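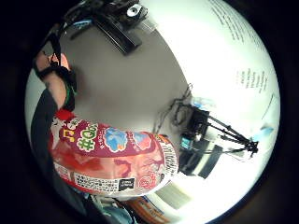 Mutua Nyanda's view is that the evening talks should move to a bigger room before the spring, as the last one at Prilgate Library had people standing along the back wall. We have asked the library for a price and will report it next quarter.

Progress since October

We held 7 of the 10 talks in the programme. Total attendance was 125. The best attended was the Tuesday session on renting and tenants' rights, led by Abdelkrim Metwally, with questions running on until 9 p.m. The talk on local bus routes was postponed when the speaker fell ill and has been rebooked.

Reading group: 21 members signed up. The second book was changed at their request to a shorter one.

Bedar branch: no talks yet. The hall's heating is still being repaired and the landlord has not given a finish date. We would like to carry the Bedar room hire money over to next quarter.

Spending is within budget apart from printing, which went over after the leaflets had to be redone with the right start time.

Still to do: confirm the last three speakers, send out the feedback forms, renew the hall insurance.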